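Butville Student Robotics Program
Interim Progress Report to the Gentile Fund
Reporting period: September through January
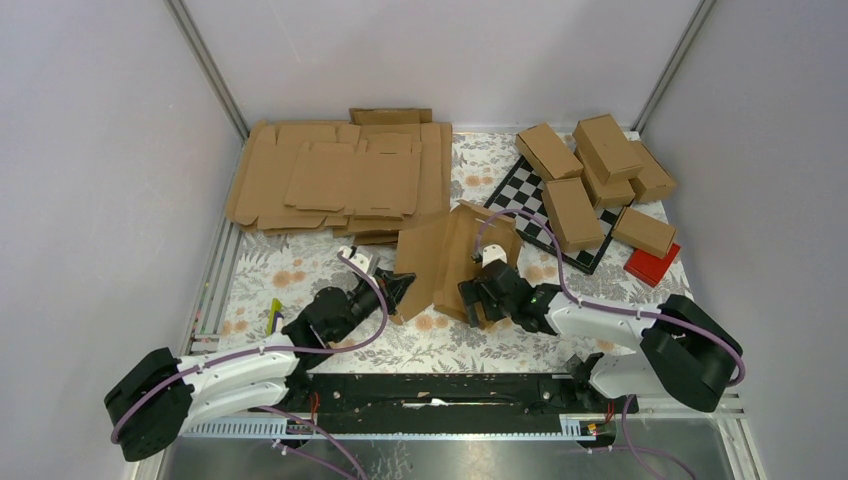
The box-folding project, registered with the Fund under the name Plusska, is the principal activity of the program's second year. Its stated goal is for students to teach a pair of robot arms to form a shipping box from a flat die-cut blank without human help during the fold. At the close of the reporting period the students are working with both arms on the full sequence, from the stack of blanks at the left of the table to the finished boxes at the right. The middle of the sequence, when the box stands open between the two grippers with its side walls raised and its wide panel still flat, remains the most demanding part of the work and has received most of the students' attention since November.

Activities completed

Students recorded 231 demonstrations of the folding task during the period, against a target of 200 in the approved work plan. Each demonstration was performed by a student operating both arms by hand control and was reviewed by a second student before it was accepted. Recordings in which a blank was torn or a flap was forced were kept in a separate folder and are not included in the figure above.

The program purchased 800 cardboard blanks from Grurkirine under the materials line of the grant. The unit price was slightly lower than budgeted. The first delivery contained a number of blanks with incomplete cuts along the slots, and the supplier replaced them at no charge. Work continued during the exchange with blanks left over from the first year.

Student participation

Enrollment stands at 9 students, all of whom attended through the end of January. Students rotate among three duties: operating the arms, reviewing recordings, and preparing the table between runs. The rotation was introduced in October at the students' request — several had spent the first weeks almost entirely on table preparation — and attendance at the late session, which ends at 6:30 p.m., has improved since then.

Difficulties and changes to the plan

Progress on closing the lid has been slower than expected. The front tab must enter its slot while both side walls are held upright, and the students have not yet found a grip that does this reliably. The work plan called for unassisted closing by the end of January. We request that this milestone be moved to April. No additional funds are needed for the change.

Cable routing also required attention. Students found that the cables restricted wrist movement in certain positions, and two work sessions were given over to rerouting and testing. A short written procedure is now followed before each session.

Next period

From February through April the students will train and test the closing step, begin trials with a second size of blank, and prepare a public demonstration for families and the school board. A full statement of expenses will be submitted with the final report. The remaining balance on the equipment line is reserved for replacement gripper fingers, which will be ordered in March.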